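Altwood Climbing Wall – Member Handbook
Section 4: Setting up your bouldering logbook

4.1 Registering your card

1. Enter the number printed on the back of your membership card at the Vilmont desk.
2. Choose a home wall, either Cumbridge or Altwood.
3. Confirm your grading preference. Font grades are used unless you select otherwise.

Note: Cards issued before January must be exchanged first.
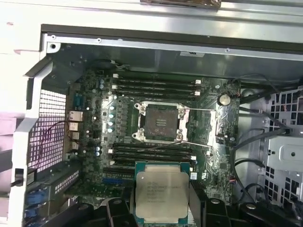

4.2 Recording an ascent

4. Select the problem by its tag number. Problems 302 and above are on the competition board.
5. Mark the ascent as a flash, a send or a project. An ascent with a dab should be entered as a project.

Caution: Entries cannot be altered once the monthly list has closed – check them beforehand.

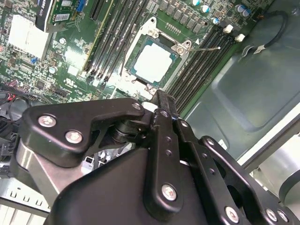 Saragih asks whether a repeat on a reset problem may be logged twice. It may, provided that the new tag number is used.

4.3 Outdoor ascents

6. Enter the crag, the problem and the grade given in the current guidebook.
7. State whether pads were used and whether the start was sitting or standing.

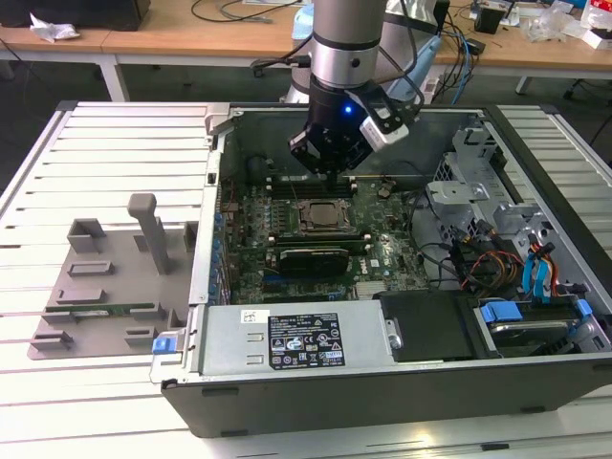
8. Add the names of any spotters who wish to be credited, then select Save. Notes are limited to 3,000 characters.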